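# La dînette se refait une place à table

Pendant longtemps, la dînette a été rangée dans la même catégorie que les poupées : un jouet de chambre, sorti le mercredi, oublié ensuite au fond d'une caisse. Elle revient aujourd'hui dans le salon, parfois sur la table où l'on mange, et les parents s'y intéressent de plus près.

Asuka Ueda tient une ludothèque de quartier à Ronamport. Elle prête plus de 200 jeux et la dînette part avant tout le reste. « Les familles viennent pour un jeu de société et repartent avec une casserole », dit-elle. Elle a cessé de prêter les coffrets complets. Trop de pièces, trop de pertes, et des enfants qui renversent tout par terre avant de passer à autre chose. Elle compose désormais de petits assortiments : un récipient ou deux, une assiette, une tasse, quelques fruits, un appareil.

Le choix des couleurs a changé lui aussi. Les rouges et les jaunes vifs restent réservés aux aliments, la vaisselle passe au vert d'eau, au lavande, au bleu. Posé sur une surface blanche, l'ensemble se lit d'un coup d'œil. Une passoire vert menthe, une fraise, un petit four vitré à l'intérieur bleu vif : l'enfant voit ce qu'il a sous la main et commence.

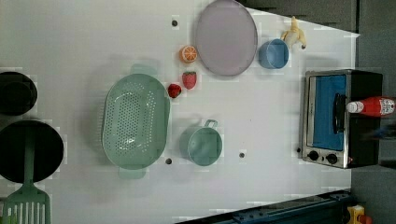
## Ce que l'on garde, ce que l'on donne

Birger Fagerlund, éducateur de jeunes enfants, conseille de trier une fois par saison. Sa méthode est simple. On étale tout sur une table, on laisse l'enfant jouer, on regarde ce qui sert. Les aliments très détaillés, du genre pizza à douze garnitures, sont souvent délaissés. Les fruits tiennent mieux. Une banane devient un téléphone, une demi-orange un bouton ou un gâteau.

La passoire fait partie des pièces qu'il garde toujours. On y met les fraises, on la retourne, on la porte comme un chapeau. Elle sert aussi au rangement : tout ce qui est petit finit dedans à la fin du jeu.

Le petit four est un cas à part. Il coûte plus cher, il prend de la place, et il est difficile à ranger dans une boîte. Mais il a une porte, et une porte occupe un enfant de trois ans bien plus longtemps qu'une assiette. Chez Sfeir, petite boutique de jouets d'occasion, Isla Carnegie en affiche rarement plus de 4 en rayon. Elle vérifie les charnières et les boutons avant la mise en vente et refuse les modèles dont la porte ferme mal.

Pour les plus jeunes, la taille compte davantage que le réalisme. Avant 36 mois, on écarte tout ce qui peut tenir entier dans la bouche, y compris les petits fruits. Isla Carnegie met de côté les fraises quand un acheteur lui parle d'un bébé à la maison. 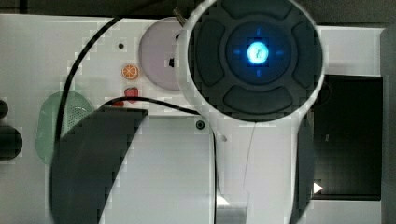 Reste la question de l'entretien, que les notices traitent en une ligne. La vaisselle en plastique se lave à l'eau tiède avec un peu de savon, puis sèche à l'envers sur un torchon. Les aliments creux demandent plus d'attention : l'eau entre par un trou minuscule et ne ressort pas. Mieux vaut les essuyer avec un linge humide. Les bouteilles à étiquette, ketchup ou lait, supportent mal le bain - le papier se décolle dès la deuxième fois.

Asuka Ueda nettoie ses lots au retour de chaque prêt et glisse une liste des pièces dans le sac. Quand une tasse manque, elle ne la facture pas. Elle en ajoute une autre, d'une autre couleur, et les assortiments finissent par se mélanger. Les enfants s'en accommodent très bien. Les adultes, eux, demandent parfois si l'assiette lavande va vraiment avec la casserole.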